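Resolvi enfim encarar o armário dos chás. Chá comprado em março, chá de presente, lata que só guardo por ser bonita... Levei tudo para a mesa verde, com umas caixas brancas vazias.
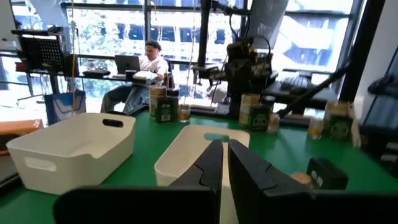

Minha regra é simples – lata fica com lata, vidrinho vai na frente, senão some. E quem precisa de tanto chá? Eu, pelo visto!

Os redondinhos ganharam bandeja própria, e o resto vou dividindo aos poucos entre as caixas. 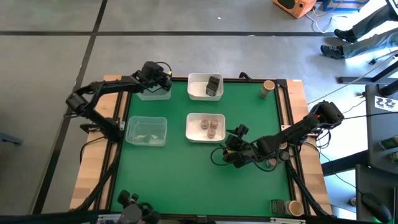

Três redondinhos na bandeja branca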